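Jusitz Silicone Lubricant, 200 ml pump bottle
$39. Refill pouch, 1000 ml, also in stock. Adults only. 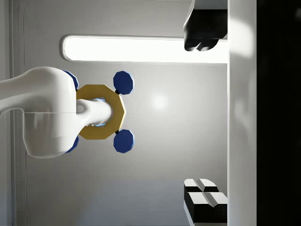 We didn't want to carry it. I should say so up front, because most of what you'll read about Jusitz online was written by people who get paid when you click through. We get paid when you buy a bottle too, of course, so keep that in mind as you read. But we turned this one down twice before it went on the shelf at Poro, and I still think the price is silly.

What it is: a thick, clear silicone lubricant for sex, sold mostly to gay men and mostly for anal. The maker is Brimora, a company better known for harnesses and bench covers. It has no scent and no flavor. It has no numbing agent either, and that was the first thing we checked.

What the maker says, and what we think of it

"Lasts all night." No, it doesn't. Silicone doesn't dry out the way water-based stuff does, so one application goes a lot further, and Jusitz goes further than most. You will still want to add more at some point. If you've been at it a good long while and things are starting to drag, add more. I don't care what's printed on the carton.

"Feels like nothing at all." I have no idea what that's supposed to mean, or why anyone would want it. It feels like silicone lube. It starts out thick, warms up with your hands and gets thinner as it does. Some people love that and some find it greasy. If you've tried silicone before and hated it, Jusitz won't change your mind.

"Doctor approved." We asked Brimora which doctor, and approved for what. We got back a very friendly email that didn't say. The phrase was gone from the newer cartons that arrived in October, but it's still on some of the old ones, and we have both in the stock room. Same stuff inside as far as we've been told. Please don't pay a reseller extra for the "original formula."

"Made for men." It's made for anybody. The bottle is black and has a big square cap, and that's the whole of the "for men" part. Women buy it from us too.

"Washes away in seconds." Flat wrong. See below.

So why do we sell it?

Mainly because the ingredient list is short and the pump works. Dexter Pangilinan runs our returns desk, and he'll tell you the pump matters more than anything in the bottle. Pumps on silicone lubes are awful as a rule. They leak in the drawer, or they clog, or they shoot a long string across the bed when you only wanted a dab. The Jusitz pump has a twist lock that really locks. We left a bottle lying on its side in a paper bag over a long weekend and the bag was clean when we came back. That's hardly science, but it's more than I can say for the Vītola bottle we put next to it.

The other reason is that customers kept asking. I don't love that as a reason. People kept asking for those gas station pills too and we never gave in on those.

Ingredients

Dimethicone, dimethiconol, vitamin E. The vitamin E looks nice on a label and I doubt it does much. There's no glycerin and no perfume. If you've ever had a reaction to a lube, try a little on the inside of your arm first and leave it a day. Stop if it stings or itches. If you have a sore, a tear, or bleeding that keeps coming back, a different lube won't fix it and you should talk to a doctor or a clinic.

Condoms

Fine with latex, fine with polyisoprene, fine with polyurethane, according to the maker's own sheet. It's silicone, so there's no oil in it of the kind that wrecks latex. If you read a forum post saying you can stretch the bottle by mixing in coconut oil, please don't do that with a latex condom. The oil weakens them. And lube alone doesn't protect anyone from anything, whatever the guy in the comments told you.

Toys

Here I have a real complaint. The carton says "toy friendly" with no small print. Glass, steel and hard plastic, yes, go ahead. Silicone toys are another matter. Silicone lube can make the surface of some silicone toys swell or go tacky, and once it has happened you can't undo it. Some expensive toys hold up fine and some cheap ones are ruined. You can put a drop on the base and leave it overnight to see, or you can just use a water-based lube with them. I'd use water-based. We've asked Brimora to change the wording and they said they'd look at it. They have been looking at it for a while.

We don't take back a toy that got sticky, by the way, no matter who told you it would be okay. (Sorry. Dexter asked me to put that in.)

Cleaning up

Now the part about washing away in seconds. Water alone does nothing. It beads up and rolls off. You want warm water and plain soap, a washcloth, and some patience. For sheets, put dish soap right on the spot and rub it in before they go in the machine. Do it soon after. Dark cotton shows it worst. If you have sheets you care about, put a towel down, and make it a towel you don't care about.

Floors and bathtubs -- please read this bit. A little of it on tile is like ice. It works very well in the shower, which is one reason people buy it, and it is also a good way to crack your head. Use a rubber mat, hold on to something, and wash the tub with soap before the next person gets in. I wish the carton said so. It has a whole panel about "unleashing desire" and not a word about the tub.

Size and price

The 200 ml pump bottle is $39. That's high. Vītola's plain silicone is cheaper for the same amount, and if you're going to decant it into your own pump anyway, buy that and save the money. We sell both and make a little less on the Vītola, so you can trust me on this one.

If you already know you like Jusitz, the 1000 ml pouch is the better deal by far. It has a screw spout and refills the same bottle. Let the bottle empty out first and wipe the neck. Don't pour fresh lube over a crusty old pump and then write to us about grit. The pouch does not have a lock of any kind and it should stand upright in a cupboard. I wouldn't travel with it.

There was also a tiny sachet, sold by the box. We dropped it. The tear notch didn't tear, and slippery fingers made it worse.

What customers have told us

We post the bad ones along with the good ones, edited only for length.

"Good stuff but I could have bought dinner for that." 

"Finally a cap that stays shut in my gym bag."

"Ruined a set of navy blue sheets. Would buy again, would not use navy sheets again."

"Can't tell it apart from the cheap one. My boyfriend says he can. I switched bottles on him and he couldn't either."

"Too thick for me. Gave it to a friend."

That fourth one is close to my own view. I did the same thing with both brands, squeezed out on a plate, and picked wrong. The texture is a bit heavier at first. After a minute of use I doubt many people could name which is which.

Buy it if

You like silicone already, you want a bottle that won't leak, and you don't mind paying for the bottle. Or somebody is buying it for you as a gift, in which case say thanks and use it.

Skip it if

You mostly use silicone toys, you hate laundry, or you're hoping it will make anal painless. No lube does that by itself. Going slowly and stopping when it hurts will help more than anything we stock, and they're free. Be extra careful with any product that promises to "turn off" discomfort. If you're numb you can't feel that something's wrong.

Shipping and returns

Ships in a plain box with Poro's billing name on the label and nothing else. Bottles go out taped shut as well as locked, so cut the tape before you start cursing at the pump. Unopened bottles can come back for a full refund. Once the seal is broken we can't resell it and we can't refund it, unless the pump is faulty. In that case send us a short video of the pump not pumping. Only the pump, please. We'll mail you a new one.

Limit of 2 pouches per order. They're heavy, and the carrier has burst enough of them already.

Questions about stock or orders go to Dexter Pangilinan at the returns desk. Complaints about this page go to me.

Bienvenido Calimlim, buyer, Poro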